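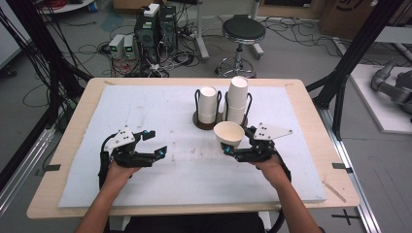 Filed under: Indoor Growing, Beginner How-Tos

Starting Basil Indoors When It's Gray Outside

I ran out of fresh basil again last week, and the little plastic packs at the store cost more than a whole bag of potting mix, so I'm starting a new batch from seed. It's easy! The hard part is leaving it alone.

You'll need basil seed (I like the small-leaved kind for windowsills), seed-starting mix, small pots with holes, a tray, and a light if your windows face north like mine do.

Step 1. Dampen the mix first. Tip it into a bowl, add warm water a splash at a time and stir with your hand until a squeezed fistful holds together without dripping. Dry mix in a pot floats when you water it, and then your seeds all wash over to one side (ask me how I know).
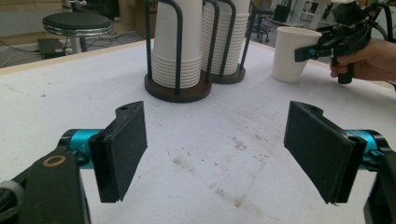

Step 2. Fill your pots to just under the rim and tap them down gently. Drop a pinch of seed on top, spread it out a bit, and sprinkle on the thinnest layer of mix you can manage. Basil seed goes bluish and slimy once it's wet, so don't panic.

Step 3. Cover with plastic wrap and find a warm spot. The top of my fridge does fine. Mine are usually up in a week, but I give them 10 days before I start over. Take the wrap off as soon as you see green.

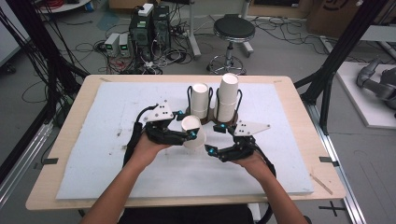

Step 4 is where you want to clear yourself some elbow room. Thinning and potting on gets messy, and doing it on a corner of the kitchen counter is miserable. Lay down something you don't mind getting dirty. A big white foam board over most of the table is great for it, and you can spot every dropped seedling! Snip out the weak ones, keep 2 per pot, and bury the stems a little deeper than before.

Step 5. Light, and lots of it. I hang mine low over the leaves and raise it as they grow. My friend Maricel Layug keeps hers on a timer, but I just switch it on with the coffee pot.

No small pots? Disposable cups work too. Poke a few holes in the bottom with a skewer and write the sowing date on the side. 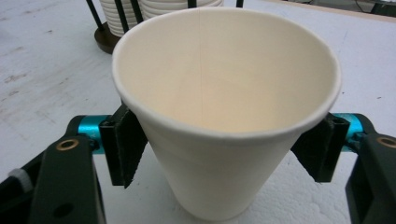

Plain white paper cup, empty.

Once there are three sets of leaves, pinch off the top set and keep pinching. If you sow now you should be picking by late December.

Related posts
Why Are My Basil Leaves Turning Yellow?
Mint in Pots (and Only in Pots)
40 Things to Do With Too Many Herbs

Contact | © Flistthorpe Kitchen Garden | Back to top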